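Start | Programm | Filme | Fragen & Antworten | Kontakt

18. April 2018, von Amber Cuypers

Fragen zur Filmreihe »Jirnuver«

Wie schön, dass Sie zu uns gefunden haben! Seit der Ankündigung im Programmheft trudeln so viele liebe Zuschriften ein, dass ich das Wichtigste einmal in Ruhe aufschreibe.
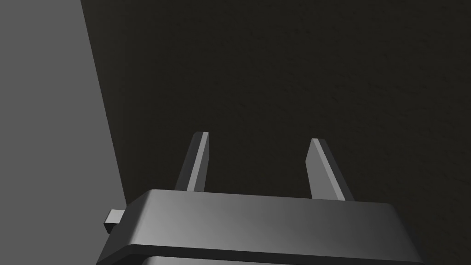

Wer noch eine Frage auf dem Herzen hat, spricht mich am besten abends an der Kasse an, da bin ich fast immer zu finden (meistens mit Tee).

Worum geht es in »Lornura«?
Um einen Uhrmacher, der nach dem Tod seiner Frau in ihr Heimatdorf zieht und dort plötzlich mit ihrer Stimme träumt. Regie führte Blagoje Papadopoulos, und ich gebe zu, ich habe beim letzten Akt geweint.
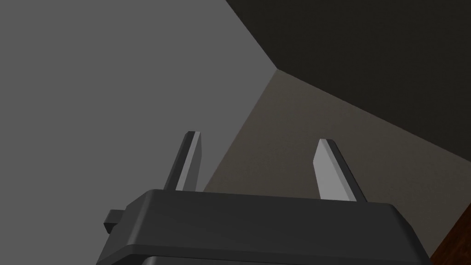

Wie lang ist der Film?
Mit Abspann 2 Stunden und 10 Minuten, eine Pause machen wir nicht.

Wer spielt die Hauptrolle?
Aníbal Marinho, den manche von Ihnen noch als Fährmann aus »Mrema« kennen werden. Dennis Kimaro spielt den Dorfarzt, eine kleine Rolle, aber was für eine! 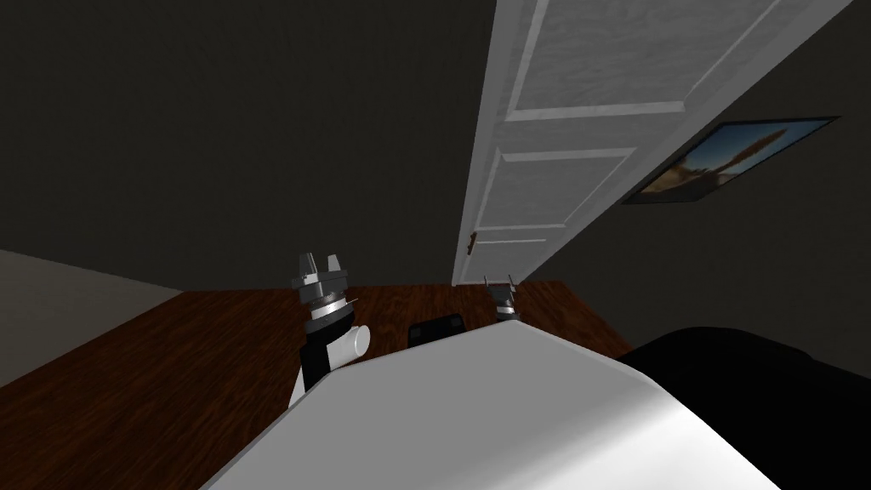 Grauer Greifer mit zwei Fingern, Computergrafik

Läuft er in der Originalfassung?
Ja, mit deutschen Untertiteln, die Sơn Đặng ganz wunderbar übersetzt hat.

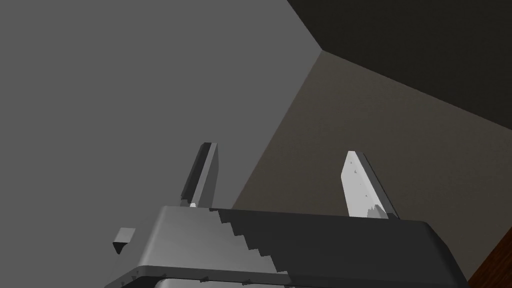

Wann wird »Mrema« noch einmal gezeigt?
Im September, den genauen Abend geben wir im Sommerheft bekannt.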